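Two-arm teardown cell, gripper keeps losing the drive caddy

Posted by slatbed
Tuesday, September 10, 2024

Long post, sorry. I look after a small cell at work that takes old desktop PCs apart and puts parts back in. Two arms, one slatted aluminum table, tower lying on its side with the panel off. We call the cell Cliridard (it was the name on the first purchase order and it stuck).

It ran great from April until we moved the table. Now one arm fumbles the hard drive when it lifts it out of the parts holder. The holder is a 3D-printed thing with slots and pegs, drive stands upright in the back slot in its caddy, small stuff goes in the lower slots down front. The fingers come down from the top and either pinch the drive crooked or bump it. I'd say 4 bad picks out of 10, which is way too many to leave it alone over lunch.

I re-taught the pick point twice. First time it held for a day, second time it didn't even make it to the afternoon. 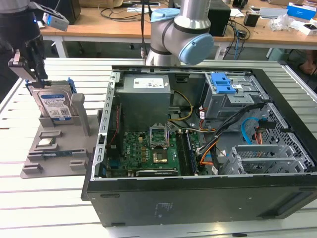
The other arm has no trouble at all, and it reaches over the back of the case the whole time, so I don't think the table itself is walking around. I also swapped the finger pads for new ones. Same thing. Before I start messing with the wrist camera calibration, is there something dumb I should check first?

Reply by torquemonkey
What's holding the holder down? If you moved the table and never pinned that print back to the slats, there's your answer. Ours was on double-sided tape for a year and every bump nudged it a hair. Two dowel pins and a T-nut and I haven't touched it since.

Reply by slatbed
Um. It's clamped on one side only. I'll look at that tomorrow!

Reply by Kadri Rozīte
I'd go for the camera first, sorry torquemonkey. A re-teach that lasts a day and then a re-teach that lasts a few hours sounds to me like the camera mount creeping. We had the same setup at Vinora, and the bracket screws on the wrist had backed out so little you couldn't see it. Put a wrench on them before you drill holes in anything.

Reply by torquemonkey
Sure, check the screws, takes 5 minutes. But a loose camera would mess up every pick on that arm. slatbed, does it miss the memory sticks too?

Reply by slatbed
Nope, those are fine. Just the drive.

Reply by Kadri Rozīte
Okay, that does help your side. Still check them. The drive is the tallest thing in there, so a small tilt at the camera shows up more at the top of it than down low. I wouldn't rule it out yet.

Reply by oldgreasegun
Has anyone asked how tight the slot is? Printed slots wear. We reprint ours every couple of months and I add a little lead-in at the top so the caddy settles the same way every time. If it can lean, the gripper is going to find it leaning.

Reply by slatbed
Just went and wiggled it. It leans. Quite a bit, toward the post. Going to print a new one with the lead-in, clamp both sides, and check Kadri's screws while the printer runs. What infill do you use?

Reply by oldgreasegun
40 percent, but the walls matter more. I run 4 of them.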